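About Kudivside

Home | About us | Courses | Open day | Contact

Kudivside is a small training workshop for people who want to work with robot arms. We teach setup, programming by demonstration, basic repair and safe working habits. Most of our students come from kitchens, warehouses and repair shops, and many of them had never touched a robot before their first evening with us.

Who we are

The workshop was started by Boonsong Kongkaew, who spent years servicing packing lines before he began teaching. The first classes were held in a rented unit on the Flesness estate. We moved to our present rooms in the Hillisura building when the evening course outgrew the old place, and we have stayed there.

We have 8 work tables. Each one has an arm, a wrist camera and a screen, and students work in pairs. The evening course runs for two terms. There is also a short daytime course for employers who want their own staff to learn how to set up and look after an arm.

How we teach

We use household things. Bottles, cups, sponges and folded cloths are harder for a robot than the plastic blocks that come with most teaching kits. A clear bottle is a good case. The camera sees the table through the plastic, the highlights move when the arm moves, and the label may be the only part with a firm edge. Students learn to look at what the camera gives them before they write a single line of a program.

After that they guide the arm by hand, record the movement, play it back slowly and correct it. Every student keeps a log of each try, including the failed ones. We read the logs together at the end of the evening – this often takes longer than planned.

The open day

Once a year, in May, we open the workshop to visitors. The last open day drew 100 people, which is as many as the building allows over an afternoon. Doors opened at noon and the first demonstration began at one.

The main demonstration was a table-clearing task prepared by the evening students. Visitors stood behind the yellow line and followed the wrist camera on the big screen. Between runs, a student explained how the arm chooses where to close its fingers and what it does when the camera view is poor. Visitors could then guide an arm themselves at one of two practice tables, with a student beside them holding the stop button.

The most common question was whether the arm knows what a bottle is. Our answer is that it works from recorded examples and camera pictures, and that it can be wrong. The second most common question was about parking.

Coffee and rice cakes came from Chaiyaporn, the café on the ground floor.

Visiting us

Outside the open day, you can sit in on a class on Thursday evenings. Please write first so we can keep a chair for you. Closed shoes are required in the workshop, and long hair should be tied back. School groups are welcome in the daytime by arrangement.

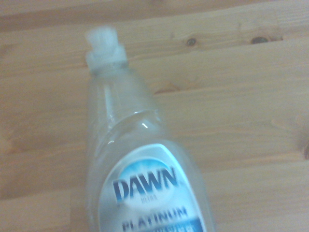 Dish soap bottle on the tabletop, from the wrist camera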